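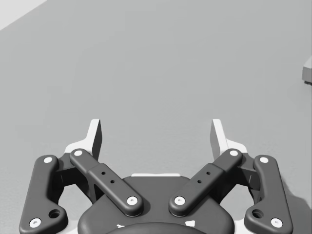

A two-finger parallel gripper in simulation, open over the floor.

About Trevwood

Trevwood packs and ships spare parts for small appliances. We handle knobs, hinges, seals, drawer runners, pump fittings and a long list of other things that people need one of, usually in a hurry. Most orders come from repair shops. The rest come from people fixing something at home.

The company was started by Benedita Fonseca in a rented unit behind a tire shop, with shelving she bought from a closed pharmacy. We have moved twice and now work out of one building on the Pament road, with receiving on the north side and packing on the south. We stock 1,336 part numbers. Nearly 100 people work here across two shifts, and there is a short Saturday crew from October through the holidays.

How we use automation

For most of our history every part was picked by hand, bagged by hand and labeled by hand. The bagging was the hard part. A person would stand at a bench, take one fitting out of a tray, drop it in a bag, seal it and reach for the next. People who did it for a full shift had sore wrists and shoulders, and it was the job everyone asked to be moved out of.

We now have 5 robot cells on the bagging line. Each has one arm and a parallel gripper, and each takes parts from a tray and places them in open bags. We call the line Kamata, after the street where our first bench stood. Sealing and labeling were already done by machine.

New parts are tried in simulation before they go to a cell. Hiyori Oshima runs that work with a staff of two. They set up the gripper and the part on screen, try different openings and approach angles, and write up a pick sheet. The sheet goes to the floor, where an operator runs it slowly with real parts and signs it or sends it back. A fair number come back. Soft seals fold when the fingers close on them, and thin washers are still bagged by people.

What changed for the people here

No one was laid off when the cells went in. We put that in writing before the first one was ordered, and the same terms applied to temporary staff who had been here more than a season. Some people left in the following year, as they do every year, and we filled fewer of the bench jobs than before.

Most of the former bench staff are now cell operators, inspectors or pickers. Operators load trays, clear jams, swap fingertips and check the first bags of each run. The training takes 8 weeks, on paid time, and includes a stretch with Hiyori's group so that operators know how a pick sheet is made. The operator rate is higher than the old bench rate.

It has not suited everyone. The bench was sociable. People sat across from each other and talked all day, and an operator looking after two cells spends more of the shift on their feet and alone. Tassanee Ratanaporn, who worked the bench for many years and now trains new operators, raised this early on. We moved the break room next to the line and changed the schedule so both ends of the building stop at the same time. That helped some. Tassanee also got us to keep a hand bench open, and anyone on the line can ask for a turn there.

There is more reading and more screen work than there used to be. Pick sheets are printed in large type and kept to one page. Fernine, the stock program we use throughout the building, was reworked so that an operator can report a problem in two taps.

Any operator can stop a cell for any reason. Stops are logged so that we can fix the cause, and the log does not carry names.

Who to talk to

Benedita Fonseca – owner, general questions
Omprakash Dixit – operations, including the bagging line and shift schedules
Hiyori Oshima – simulation and pick sheets
Tassanee Ratanaporn – operator training
Trygve Brekke – shop accounts and returns

Visits

We show the line to other small warehouses and to school groups when the schedule allows. Mornings are best. Please write to Omprakash ahead of time with the size of your group, and wear closed shoes. Parking is on the receiving side, and the visitors' door is the one past the loading dock.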